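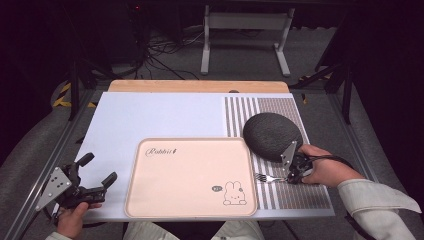 Home | Features | Work | Money | Subscribe

Still waiting on the dishes

Wed 1 December

Set a table for one and you will do perhaps a dozen things you couldn't describe afterwards. You pick up the fork without looking at it. You feel the tines catch in the weave of the placemat and you tip your wrist a little, and they come free. If the mat slides, your other hand is already on it.

I have spent much of the past year listening to companies tell me that a machine is about to do this for me. Triltar, which sells warehouse arms and would like to sell kitchen ones, told me in October that clearing a table was "a solved problem". I asked whose table. The answer, after a pause, was theirs.

The fork is where these conversations tend to go wrong. It's thin, it's shiny, and it lies nearly flat against whatever is under it. Cameras that measure depth have trouble with polished metal, and a striped cloth doesn't help. A gripper that comes down a few millimetres too high closes on air. A few millimetres too low and it pushes into the table. A mug is much kinder, and you see a lot of mugs in the promotional videos.

So the industry has gone back to people. Much of the money now goes into paying someone to do the chore with a gripper in each hand, over and over, in the hope that enough examples will teach a robot what the rest of us picked up by the age of four. Move the fork to the mat. Move the fork to the tray. It is a sensible idea and it has moved things along. It's also slow, and the people who do it will tell you their forearms ache.

At Ovby, a contract shop that records this kind of work for several robot makers, a shift at the table is 64 runs of the same small job. I tried it. With steel fingers in place of my own, I dropped the fork on my first go and my third, and by the end of 16 runs I had a new respect for my thumb. I also noticed how much I was helping. I lined things up before I started. I never once put the fork under a napkin, or handed the job over with egg dried onto it.

Then there are the numbers. Rangel, whose two-armed machine was shown to trade buyers this spring, says it trained on 800 recorded table settings. I asked to watch it set 13 places in a row, with cutlery I had brought from home. It managed nine. Two forks ended up on the floor, one was laid upside down, and on the last the arms simply stopped and waited for an engineer. Nine is better than I would have seen a few years ago – I'll give them that. It's still four too few for a café, and no parent of a toddler would put up with it for a week.

Shop floors are a fairer test, and there the picture is brighter. Cliltow packs boxed cutlery sets using arms that do little else all day. Every fork arrives facing the same way in the same moulded slot, under lights that never change colour. The line supervisor was happy with it. She was also clear that it had taken most of a year to get the forks to arrive like that, and that the people who used to pack the boxes now spend their time feeding the machine.

Houses don't come with moulded slots. The promise of a home robot is that it will cope with your kitchen as it is, with the odd drawer and the favourite kid's plate and the mat that curls at one corner. On what I have seen, the makers are still asking the kitchen to do half the work.

None of them would give me a price in writing. Triltar did offer to bring its arm to my place for an afternoon, provided I cleared the counter first and used the cutlery they supplied. I've said yes, and asked if I can choose the placemat.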